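Apuntes de ampelografía – Tema 7
Sinonimias y homonimias en uvas tintas

Una misma variedad puede llevar nombres distintos según la comarca, y un mismo nombre puede cubrir variedades sin parentesco. En el primer caso hablamos de sinonimia; en el segundo, de homonimia. En clase usaremos la ficha de la colección Montecinos, revisada en June por Narayanan Hegde.

La colección reúne 1,659 cepas repartidas en 116 accesiones. De ellas, 37 entraron con un nombre que después hubo que corregir. El error más frecuente fue tomar el color del hollejo como carácter suficiente.

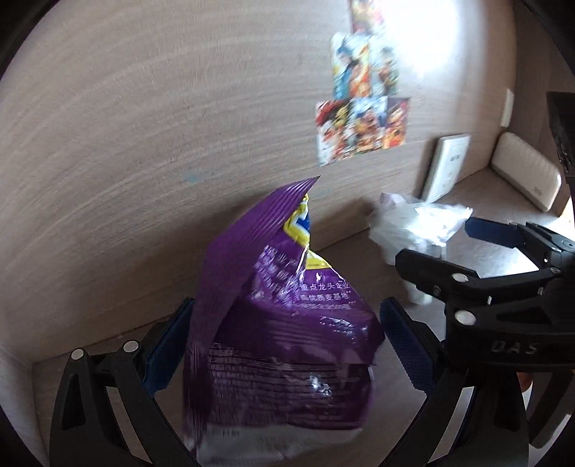
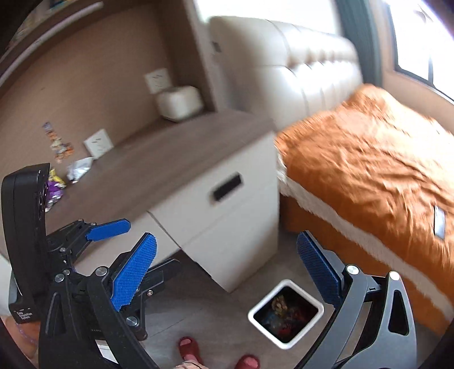 Caracteres que se anotan en campo:
– Ápice del pámpano: apertura y densidad de pelos tumbados.
– Hoja adulta: número de lóbulos, forma del seno peciolar, dientes.
– Racimo: compacidad y longitud del pedúnculo.
– Baya: forma, color y grosor del hollejo.

La hoja adulta se toma del tercio medio del pámpano, entre el cuajado y el envero. Las hojas de los nietos no sirven para la comparación.

Cuando dos accesiones coinciden en todos los caracteres se pasa al análisis de microsatélites. Un perfil idéntico indica la misma variedad – los clones no se separan con este método.

Para la próxima sesión: leer el capítulo de Kumaresan Sundaram sobre nombres locales y traer rellena la ficha de dos accesiones de la parcela Dinach.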